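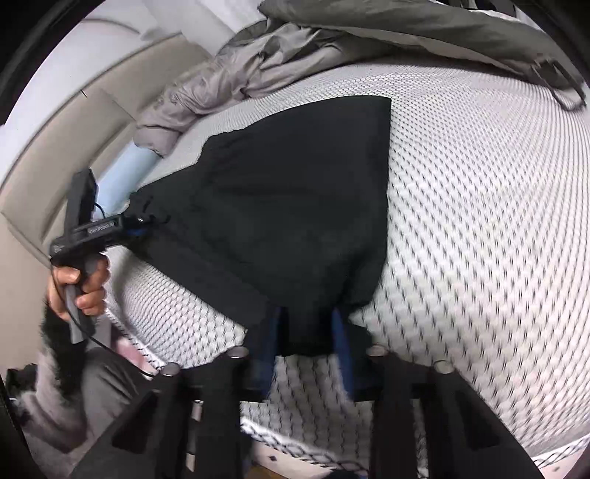
Buying a pair of hand-held grippers for folding clothes — what should we budget for?

Last updated: September
Reading time: 2 minutes

Cherry Mae Dimaculangan

Hi all, hoping someone has been through this already. Our little group at Dorkside wants to record people handling laundry with two hand-held grippers, one in each hand, working on a bed. We've got a kit on loan and everyone likes it, so now I have to put a number in for our own gear. The quote from Wostia covers the grippers and cameras and that's it. What else am I going to get stung for? I'd also like to know if one pair is enough to start with or if I should hold out for a spare. We're mostly doing dark clothes, bulky stuff, the sort of thing that bunches up on the mattress cover when you pinch it.

Elvia Xolalpa

Get the spare! We started at Palomino with 2 pairs and later went to 4, and I'd do it the same way again. If a finger pad wears out halfway through the morning you just swap over and keep going.

Things I left off my first budget (learn from my pain): replacement finger pads, spare camera cables, storage, and shipping both ways for repairs. Pads and cables came to $330 for our first order and I'd assumed they were in the box. The cables cop a beating when they hang down past your hand, so clip them to a sleeve if you can. Ask Wostia for the price of pads on their own, in writing, before you sign anything. Ours took 18 days to arrive and we had people rostered on the whole time, which hurt more than the parts did.

For black clothes I'd put a bit aside for a decent lamp too. A pale cover underneath helps heaps with the outline, but the folds inside a black jumper are hard to pick out when you're checking footage later. And try the grip on your smallest person before you commit — mine had sore thumbs by lunch.

dreltis_fan

We went with Dreltis, no complaints. Get the longer warranty. Dunno about laundry, we only do boxes.

Contact us | © Community Help Board | Back to top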